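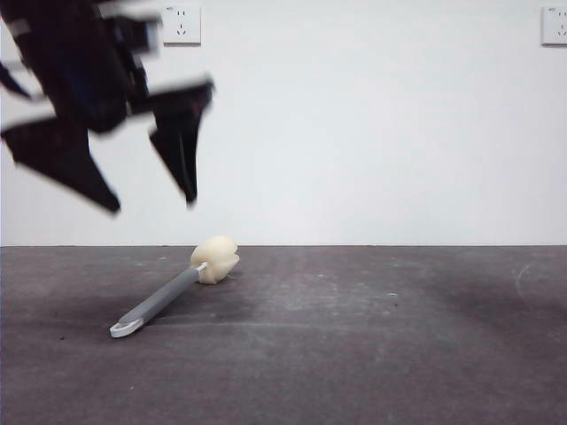 Figure 1. Open two-finger gripper over a long grey-handled item with a cream head, floor task.

4.2 Living with the Brarden kit

I should say at the start that I came to the Brarden kit as a paying customer. Our lab bought the standard bundle (gripper, wrist camera, mounting plate and a year of the Sideo software licence), and Jaruwan Srisuk and I used it for all 117 attempts reported in this paper. Setting it up took us some 80 minutes, most of it spent hunting for the right hex key, and the guide is a pleasure to read if you skip the chapter on networking, which seems to have been written for an older version!

What I liked straight away was how little fuss there is over the fingers. They taper to a point, so you can get at things lying flat on the floor, and long thin items like the one in Figure 1 are just what I wanted them for. The grey handle there runs at a slant to the wall, and a slanted handle means the wrist has to turn before the fingers come down. Sideo has a setting for this called "approach angle". We left it at 30 degrees for the floor tasks, and I never felt much need to touch it again. Grey on grey is a harder job for any camera, mind you, and I'd have liked a contrast control somewhere easier to find than the third menu down.
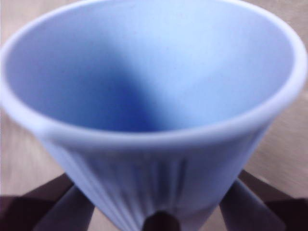
The wrist camera is the part of the kit I have argued about most with Jaruwan. She thinks it sits too close to the work, and I think it's about right for anything cup-sized, though I do see her point with bigger things. Take the pale blue coffee dripper: from above and up close, its rim stretches nearly the full width of the view, and the wooden surface is left showing only in slivers round the outside. You get a lovely look down into the cone, shadow and all, but very little to tell you where the dripper is in the room. The edges come out soft at that range too, and the ribs on the outside are faint lines at best. For that sort of item I'd switch the fixed camera on as well and let Sideo use both (it's a tick box, and it ought to be ticked by default).

Support was good. I wrote to the Brarden help desk twice in August and got a proper reply both times, the second with a corrected drawing of the mounting plate. We haven't tried the Clilell finger set, sold separately, so I can't say whether it suits rounded shapes any better. Section 4.3 goes through the attempts by object.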